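Paper cup

A paper cup is a disposable drinking vessel made from paperboard, usually lined on the inside with a thin layer of plastic or wax that keeps liquid from soaking into the fibers. Most are wider at the mouth than at the base. This taper gives the hand a better hold and lets empty cups nest in a tall sleeve. Cups are sold plain, in solid colors, or with a printed pattern on the outer wall.

Construction

The wall is cut from a flat sheet as a curved blank, rolled around a metal form and sealed along one side. A separate disk is set into the narrow end and crimped in place, which leaves a shallow recess underneath. The upper edge is then curled outward into a rim. The curl stiffens the mouth and is more comfortable to drink from than a cut edge.

Lining is applied to the sheet before cutting. Cups for hot drinks may have a second outer wall, and cups for cold drinks are often lined on both sides, as condensation would otherwise soften the paper.

Decoration

Printing is done on the flat sheet. Household cups tend to carry small repeating motifs such as dots, leaves or flowers, commonly in one or two inks on a white ground. A design drawn on a flat sheet has to be bent along the curve of the blank, or it will appear to climb or sink as the cup is turned. The designer Ursina Hofstetter, who drew botanical patterns for the tableware maker Clastura, kept her stems short for this reason. Her largest series ran to 27 patterns.

Cups standing on their rims show the decoration upside down unless it was drawn to be read either way. Flowers and fern fronds in green line are among the patterns that lose little by being inverted.

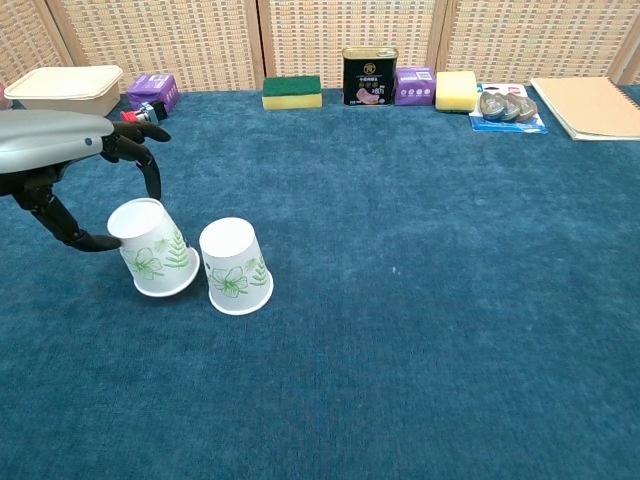

Storage in the home

Opened sleeves are kept in a drawer or cupboard, away from steam. Loose cups are often placed with the mouth down, which keeps dust out of the inside and puts the wider end on the shelf. A cup stored this way is steadier but still very light, and a slight push will tip it.

Paper cups usually share space with other small supplies that are bought in packs and used up slowly. Kitchen sponges, canned food, lidded food containers and stationery may all end up in the same place. Alcides Mosquera's household handbook "Bedoya" sorts such goods by how they stand: boxes and cans upright at the back, flat packs and notebooks lying down, and soft goods such as bagged sponges at the side, where they can be pressed in. The book advises against putting anything heavy on an open sleeve of cups – a bent rim does not recover its shape. 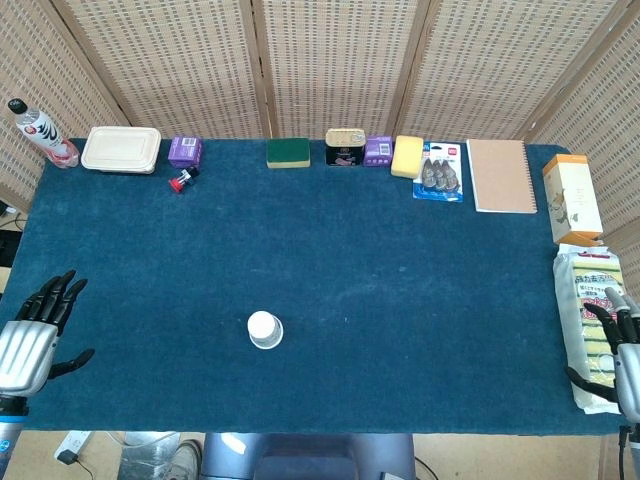 Sale and packaging

Retail sleeves hold far fewer cups than the cartons sold to offices and caterers. Zanano, a wholesaler, lists its standard carton at 1,000 cups, while the Zasska range of heavier double-walled cups is packed 940 to the carton.

Disposal

The lining makes paper cups harder to recycle than plain paperboard, and many local programs do not accept them. Unlined and wax-lined cups may be accepted for composting where facilities exist. Clean, dry cups are widely reused in the home as seed pots, paint holders and drawer dividers.

See also: Disposable tableware; Paperboard; Drinking straw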